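Können Maschinen inzwischen einen Schreibtisch aufräumen?

Drarel
Unsere Einrichtung prüft Hilfen für die Wohnheimzimmer. Ist ein solcher Arbeitsplatz maschinell zu bewältigen?

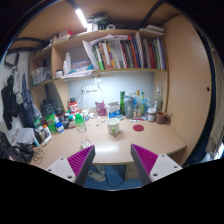
Schreibtisch mit Regalaufsatz

Stergiou, 1. Juni
Derzeit nur eingeschränkt. Einzelne Gegenstände werden gegriffen, die Ordnung legt weiterhin der Mensch fest.

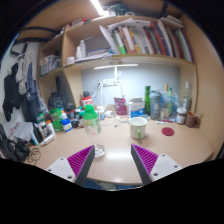
Maßgeblich ist die Art des Greifguts. Eine durchsichtige Flasche wie jene mit grünem Deckel wird von Sensoren oft schlecht erfasst, ein aufgerolltes Kabel verformt sich beim Anheben.

Pliltimari
Nein. Siehe Beitrag 2281.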